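About Plendow

Plendow is a small record label and live recording project run from two rooms above a piano repair workshop in Parnham. We put out music by people who play long, strange, quiet or very loud things, mostly on vinyl and cassette, and we film a good many of them while they do it. If you've found your way here from the back of a sleeve, hello! There are no credits on most of our sleeves beyond the names of the players, so this page is where the rest of it lives.

How it began

The label was started by Shigeru Hamada and Yae Takagi, who met in the queue for a gig that was cancelled while they were standing in it. Shigeru had been recording bands in church halls for years and had boxes of tape with no plan for any of it. Yae had come out of printing and wanted to make record sleeves that felt good in the hand. They went for chips, talked about organ drones until the place closed, and had a first release worked out on the back of the menu.

That first release was Grabner, a single piece for harmonium and two electric guitars that runs across both sides of an LP. We pressed 200 copies and hoped to sell half. Yae printed every sleeve by hand on a proofing press, with a blue that she mixed by eye and has never quite managed to match since (people do write in to ask, and we are sorry, the tin is empty). The last copy went to a man in Aberdeen who paid partly in homemade marmalade.

We've kept to small runs ever since. Some titles have gone back to press, usually when a shop asks nicely or when one of us has given away our own copy.

What we release

There isn't a house sound, though people who like one of our records tend to like three or four of the others. Over the years we've put out fuzzy garage groups with far too many pedals, a choir that only sings vowels, solo fiddle, tape collage, a brass band playing very slowly, and the three Vulus albums, which are still the records we get the most letters about. Vulus are a five-piece who rehearse in a boat shed and bring their own lamps to every show. Their second album was recorded in one night with the doors open, and you can hear the rigging knocking all through side two. We love it.

What we look for is harder to put into words. Yae says she wants to hear a room. Shigeru says he wants to reach the end and find he has let his tea go cold. Between the two of them most things get settled, and when they don't agree the tape goes in the van and gets played on the next long drive.

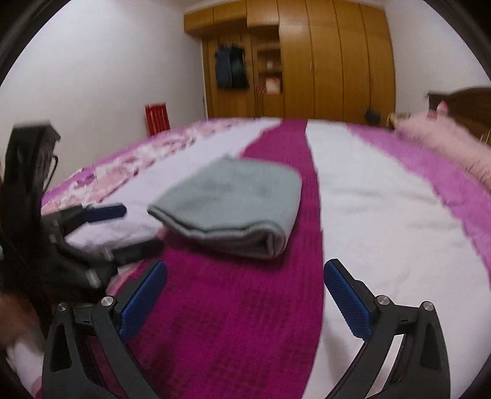
The recording side of things grew out of that van. We have a small mobile set-up that fits behind the seats, built around an old broadcast mixer and a pair of tape machines that Shigeru services himself. It means we can go to the musicians, and a lot of them play better for it. We've recorded in kitchens, a disused swimming baths, a school gym and the upstairs bar of a bowls club, where the members stayed to listen and then asked for an encore. If a tractor goes past during a take, we usually leave it in.

The films

In our third year we began filming sessions as well. It started as a way of remembering where the microphones had been, but the footage was so lovely to watch that we kept at it. The films are plain things. There is one song or one long piece, very little editing and no interviews. We show them in the spring at the Parnham Reading Room, with a band playing between each one and soup at the interval. The room seats 130 and has a proper old projection box up a ladder, complete with a stool that squeaks if you so much as breathe on it. This year's evening is in May and there are still seats left. Details go out on the mailing list first, then on the door of the workshop.

We've also begun lending the films to other small venues. If you run a film night, a folk club or anything in between, do get in touch. We can send them on a drive or a disc, and one of us will often come along too if there's a train home.

The archive

Shigeru's boxes of tape are now shelves of tape. There are 1577 reels and cassettes at the last listing, going back to his earliest church hall sessions, and we are slowly copying all of them. Some are wonderful. Some are forty minutes of a bass player looking for a lead. Every so often something turns up that stops both of us in our tracks, and those are going out as a cassette series called The Ladder Tapes, which has reached number 32.

If you played in or near Parnham and remember a quiet man with two microphones and a flask, there's a fair chance we have you on a shelf. Write with the name of the band and a rough year and we'll have a look. Players always get a copy of their own tape, and nothing is released without everyone on it saying yes.

How we pay people

We split what comes in evenly with the artists once the pressing bill is paid, and they keep the rights to their own recordings. Accounts go out twice a year with a letter, written by Yae, which is often longer than the accounts.

Sending us music

Please do! We listen to everything, in the order it arrives, and that can take a while - if you haven't heard back after three months, a nudge is welcome. Links are fine, tapes are lovely. We don't need a biography or a press photo. A line or two on where it was recorded and who is playing is plenty. We can only release five or six records a year, so we say no to a lot of music that we like very much.

Visiting

The workshop stairs are steep and the bell is unreliable, so it's best to write before you come. There's a listening corner with two armchairs and a turntable, and you can play anything in the catalogue, including the sold-out ones. Mail order goes out from here too, packed by whichever of us is nearer the kettle.

Page last updated 25/04/2025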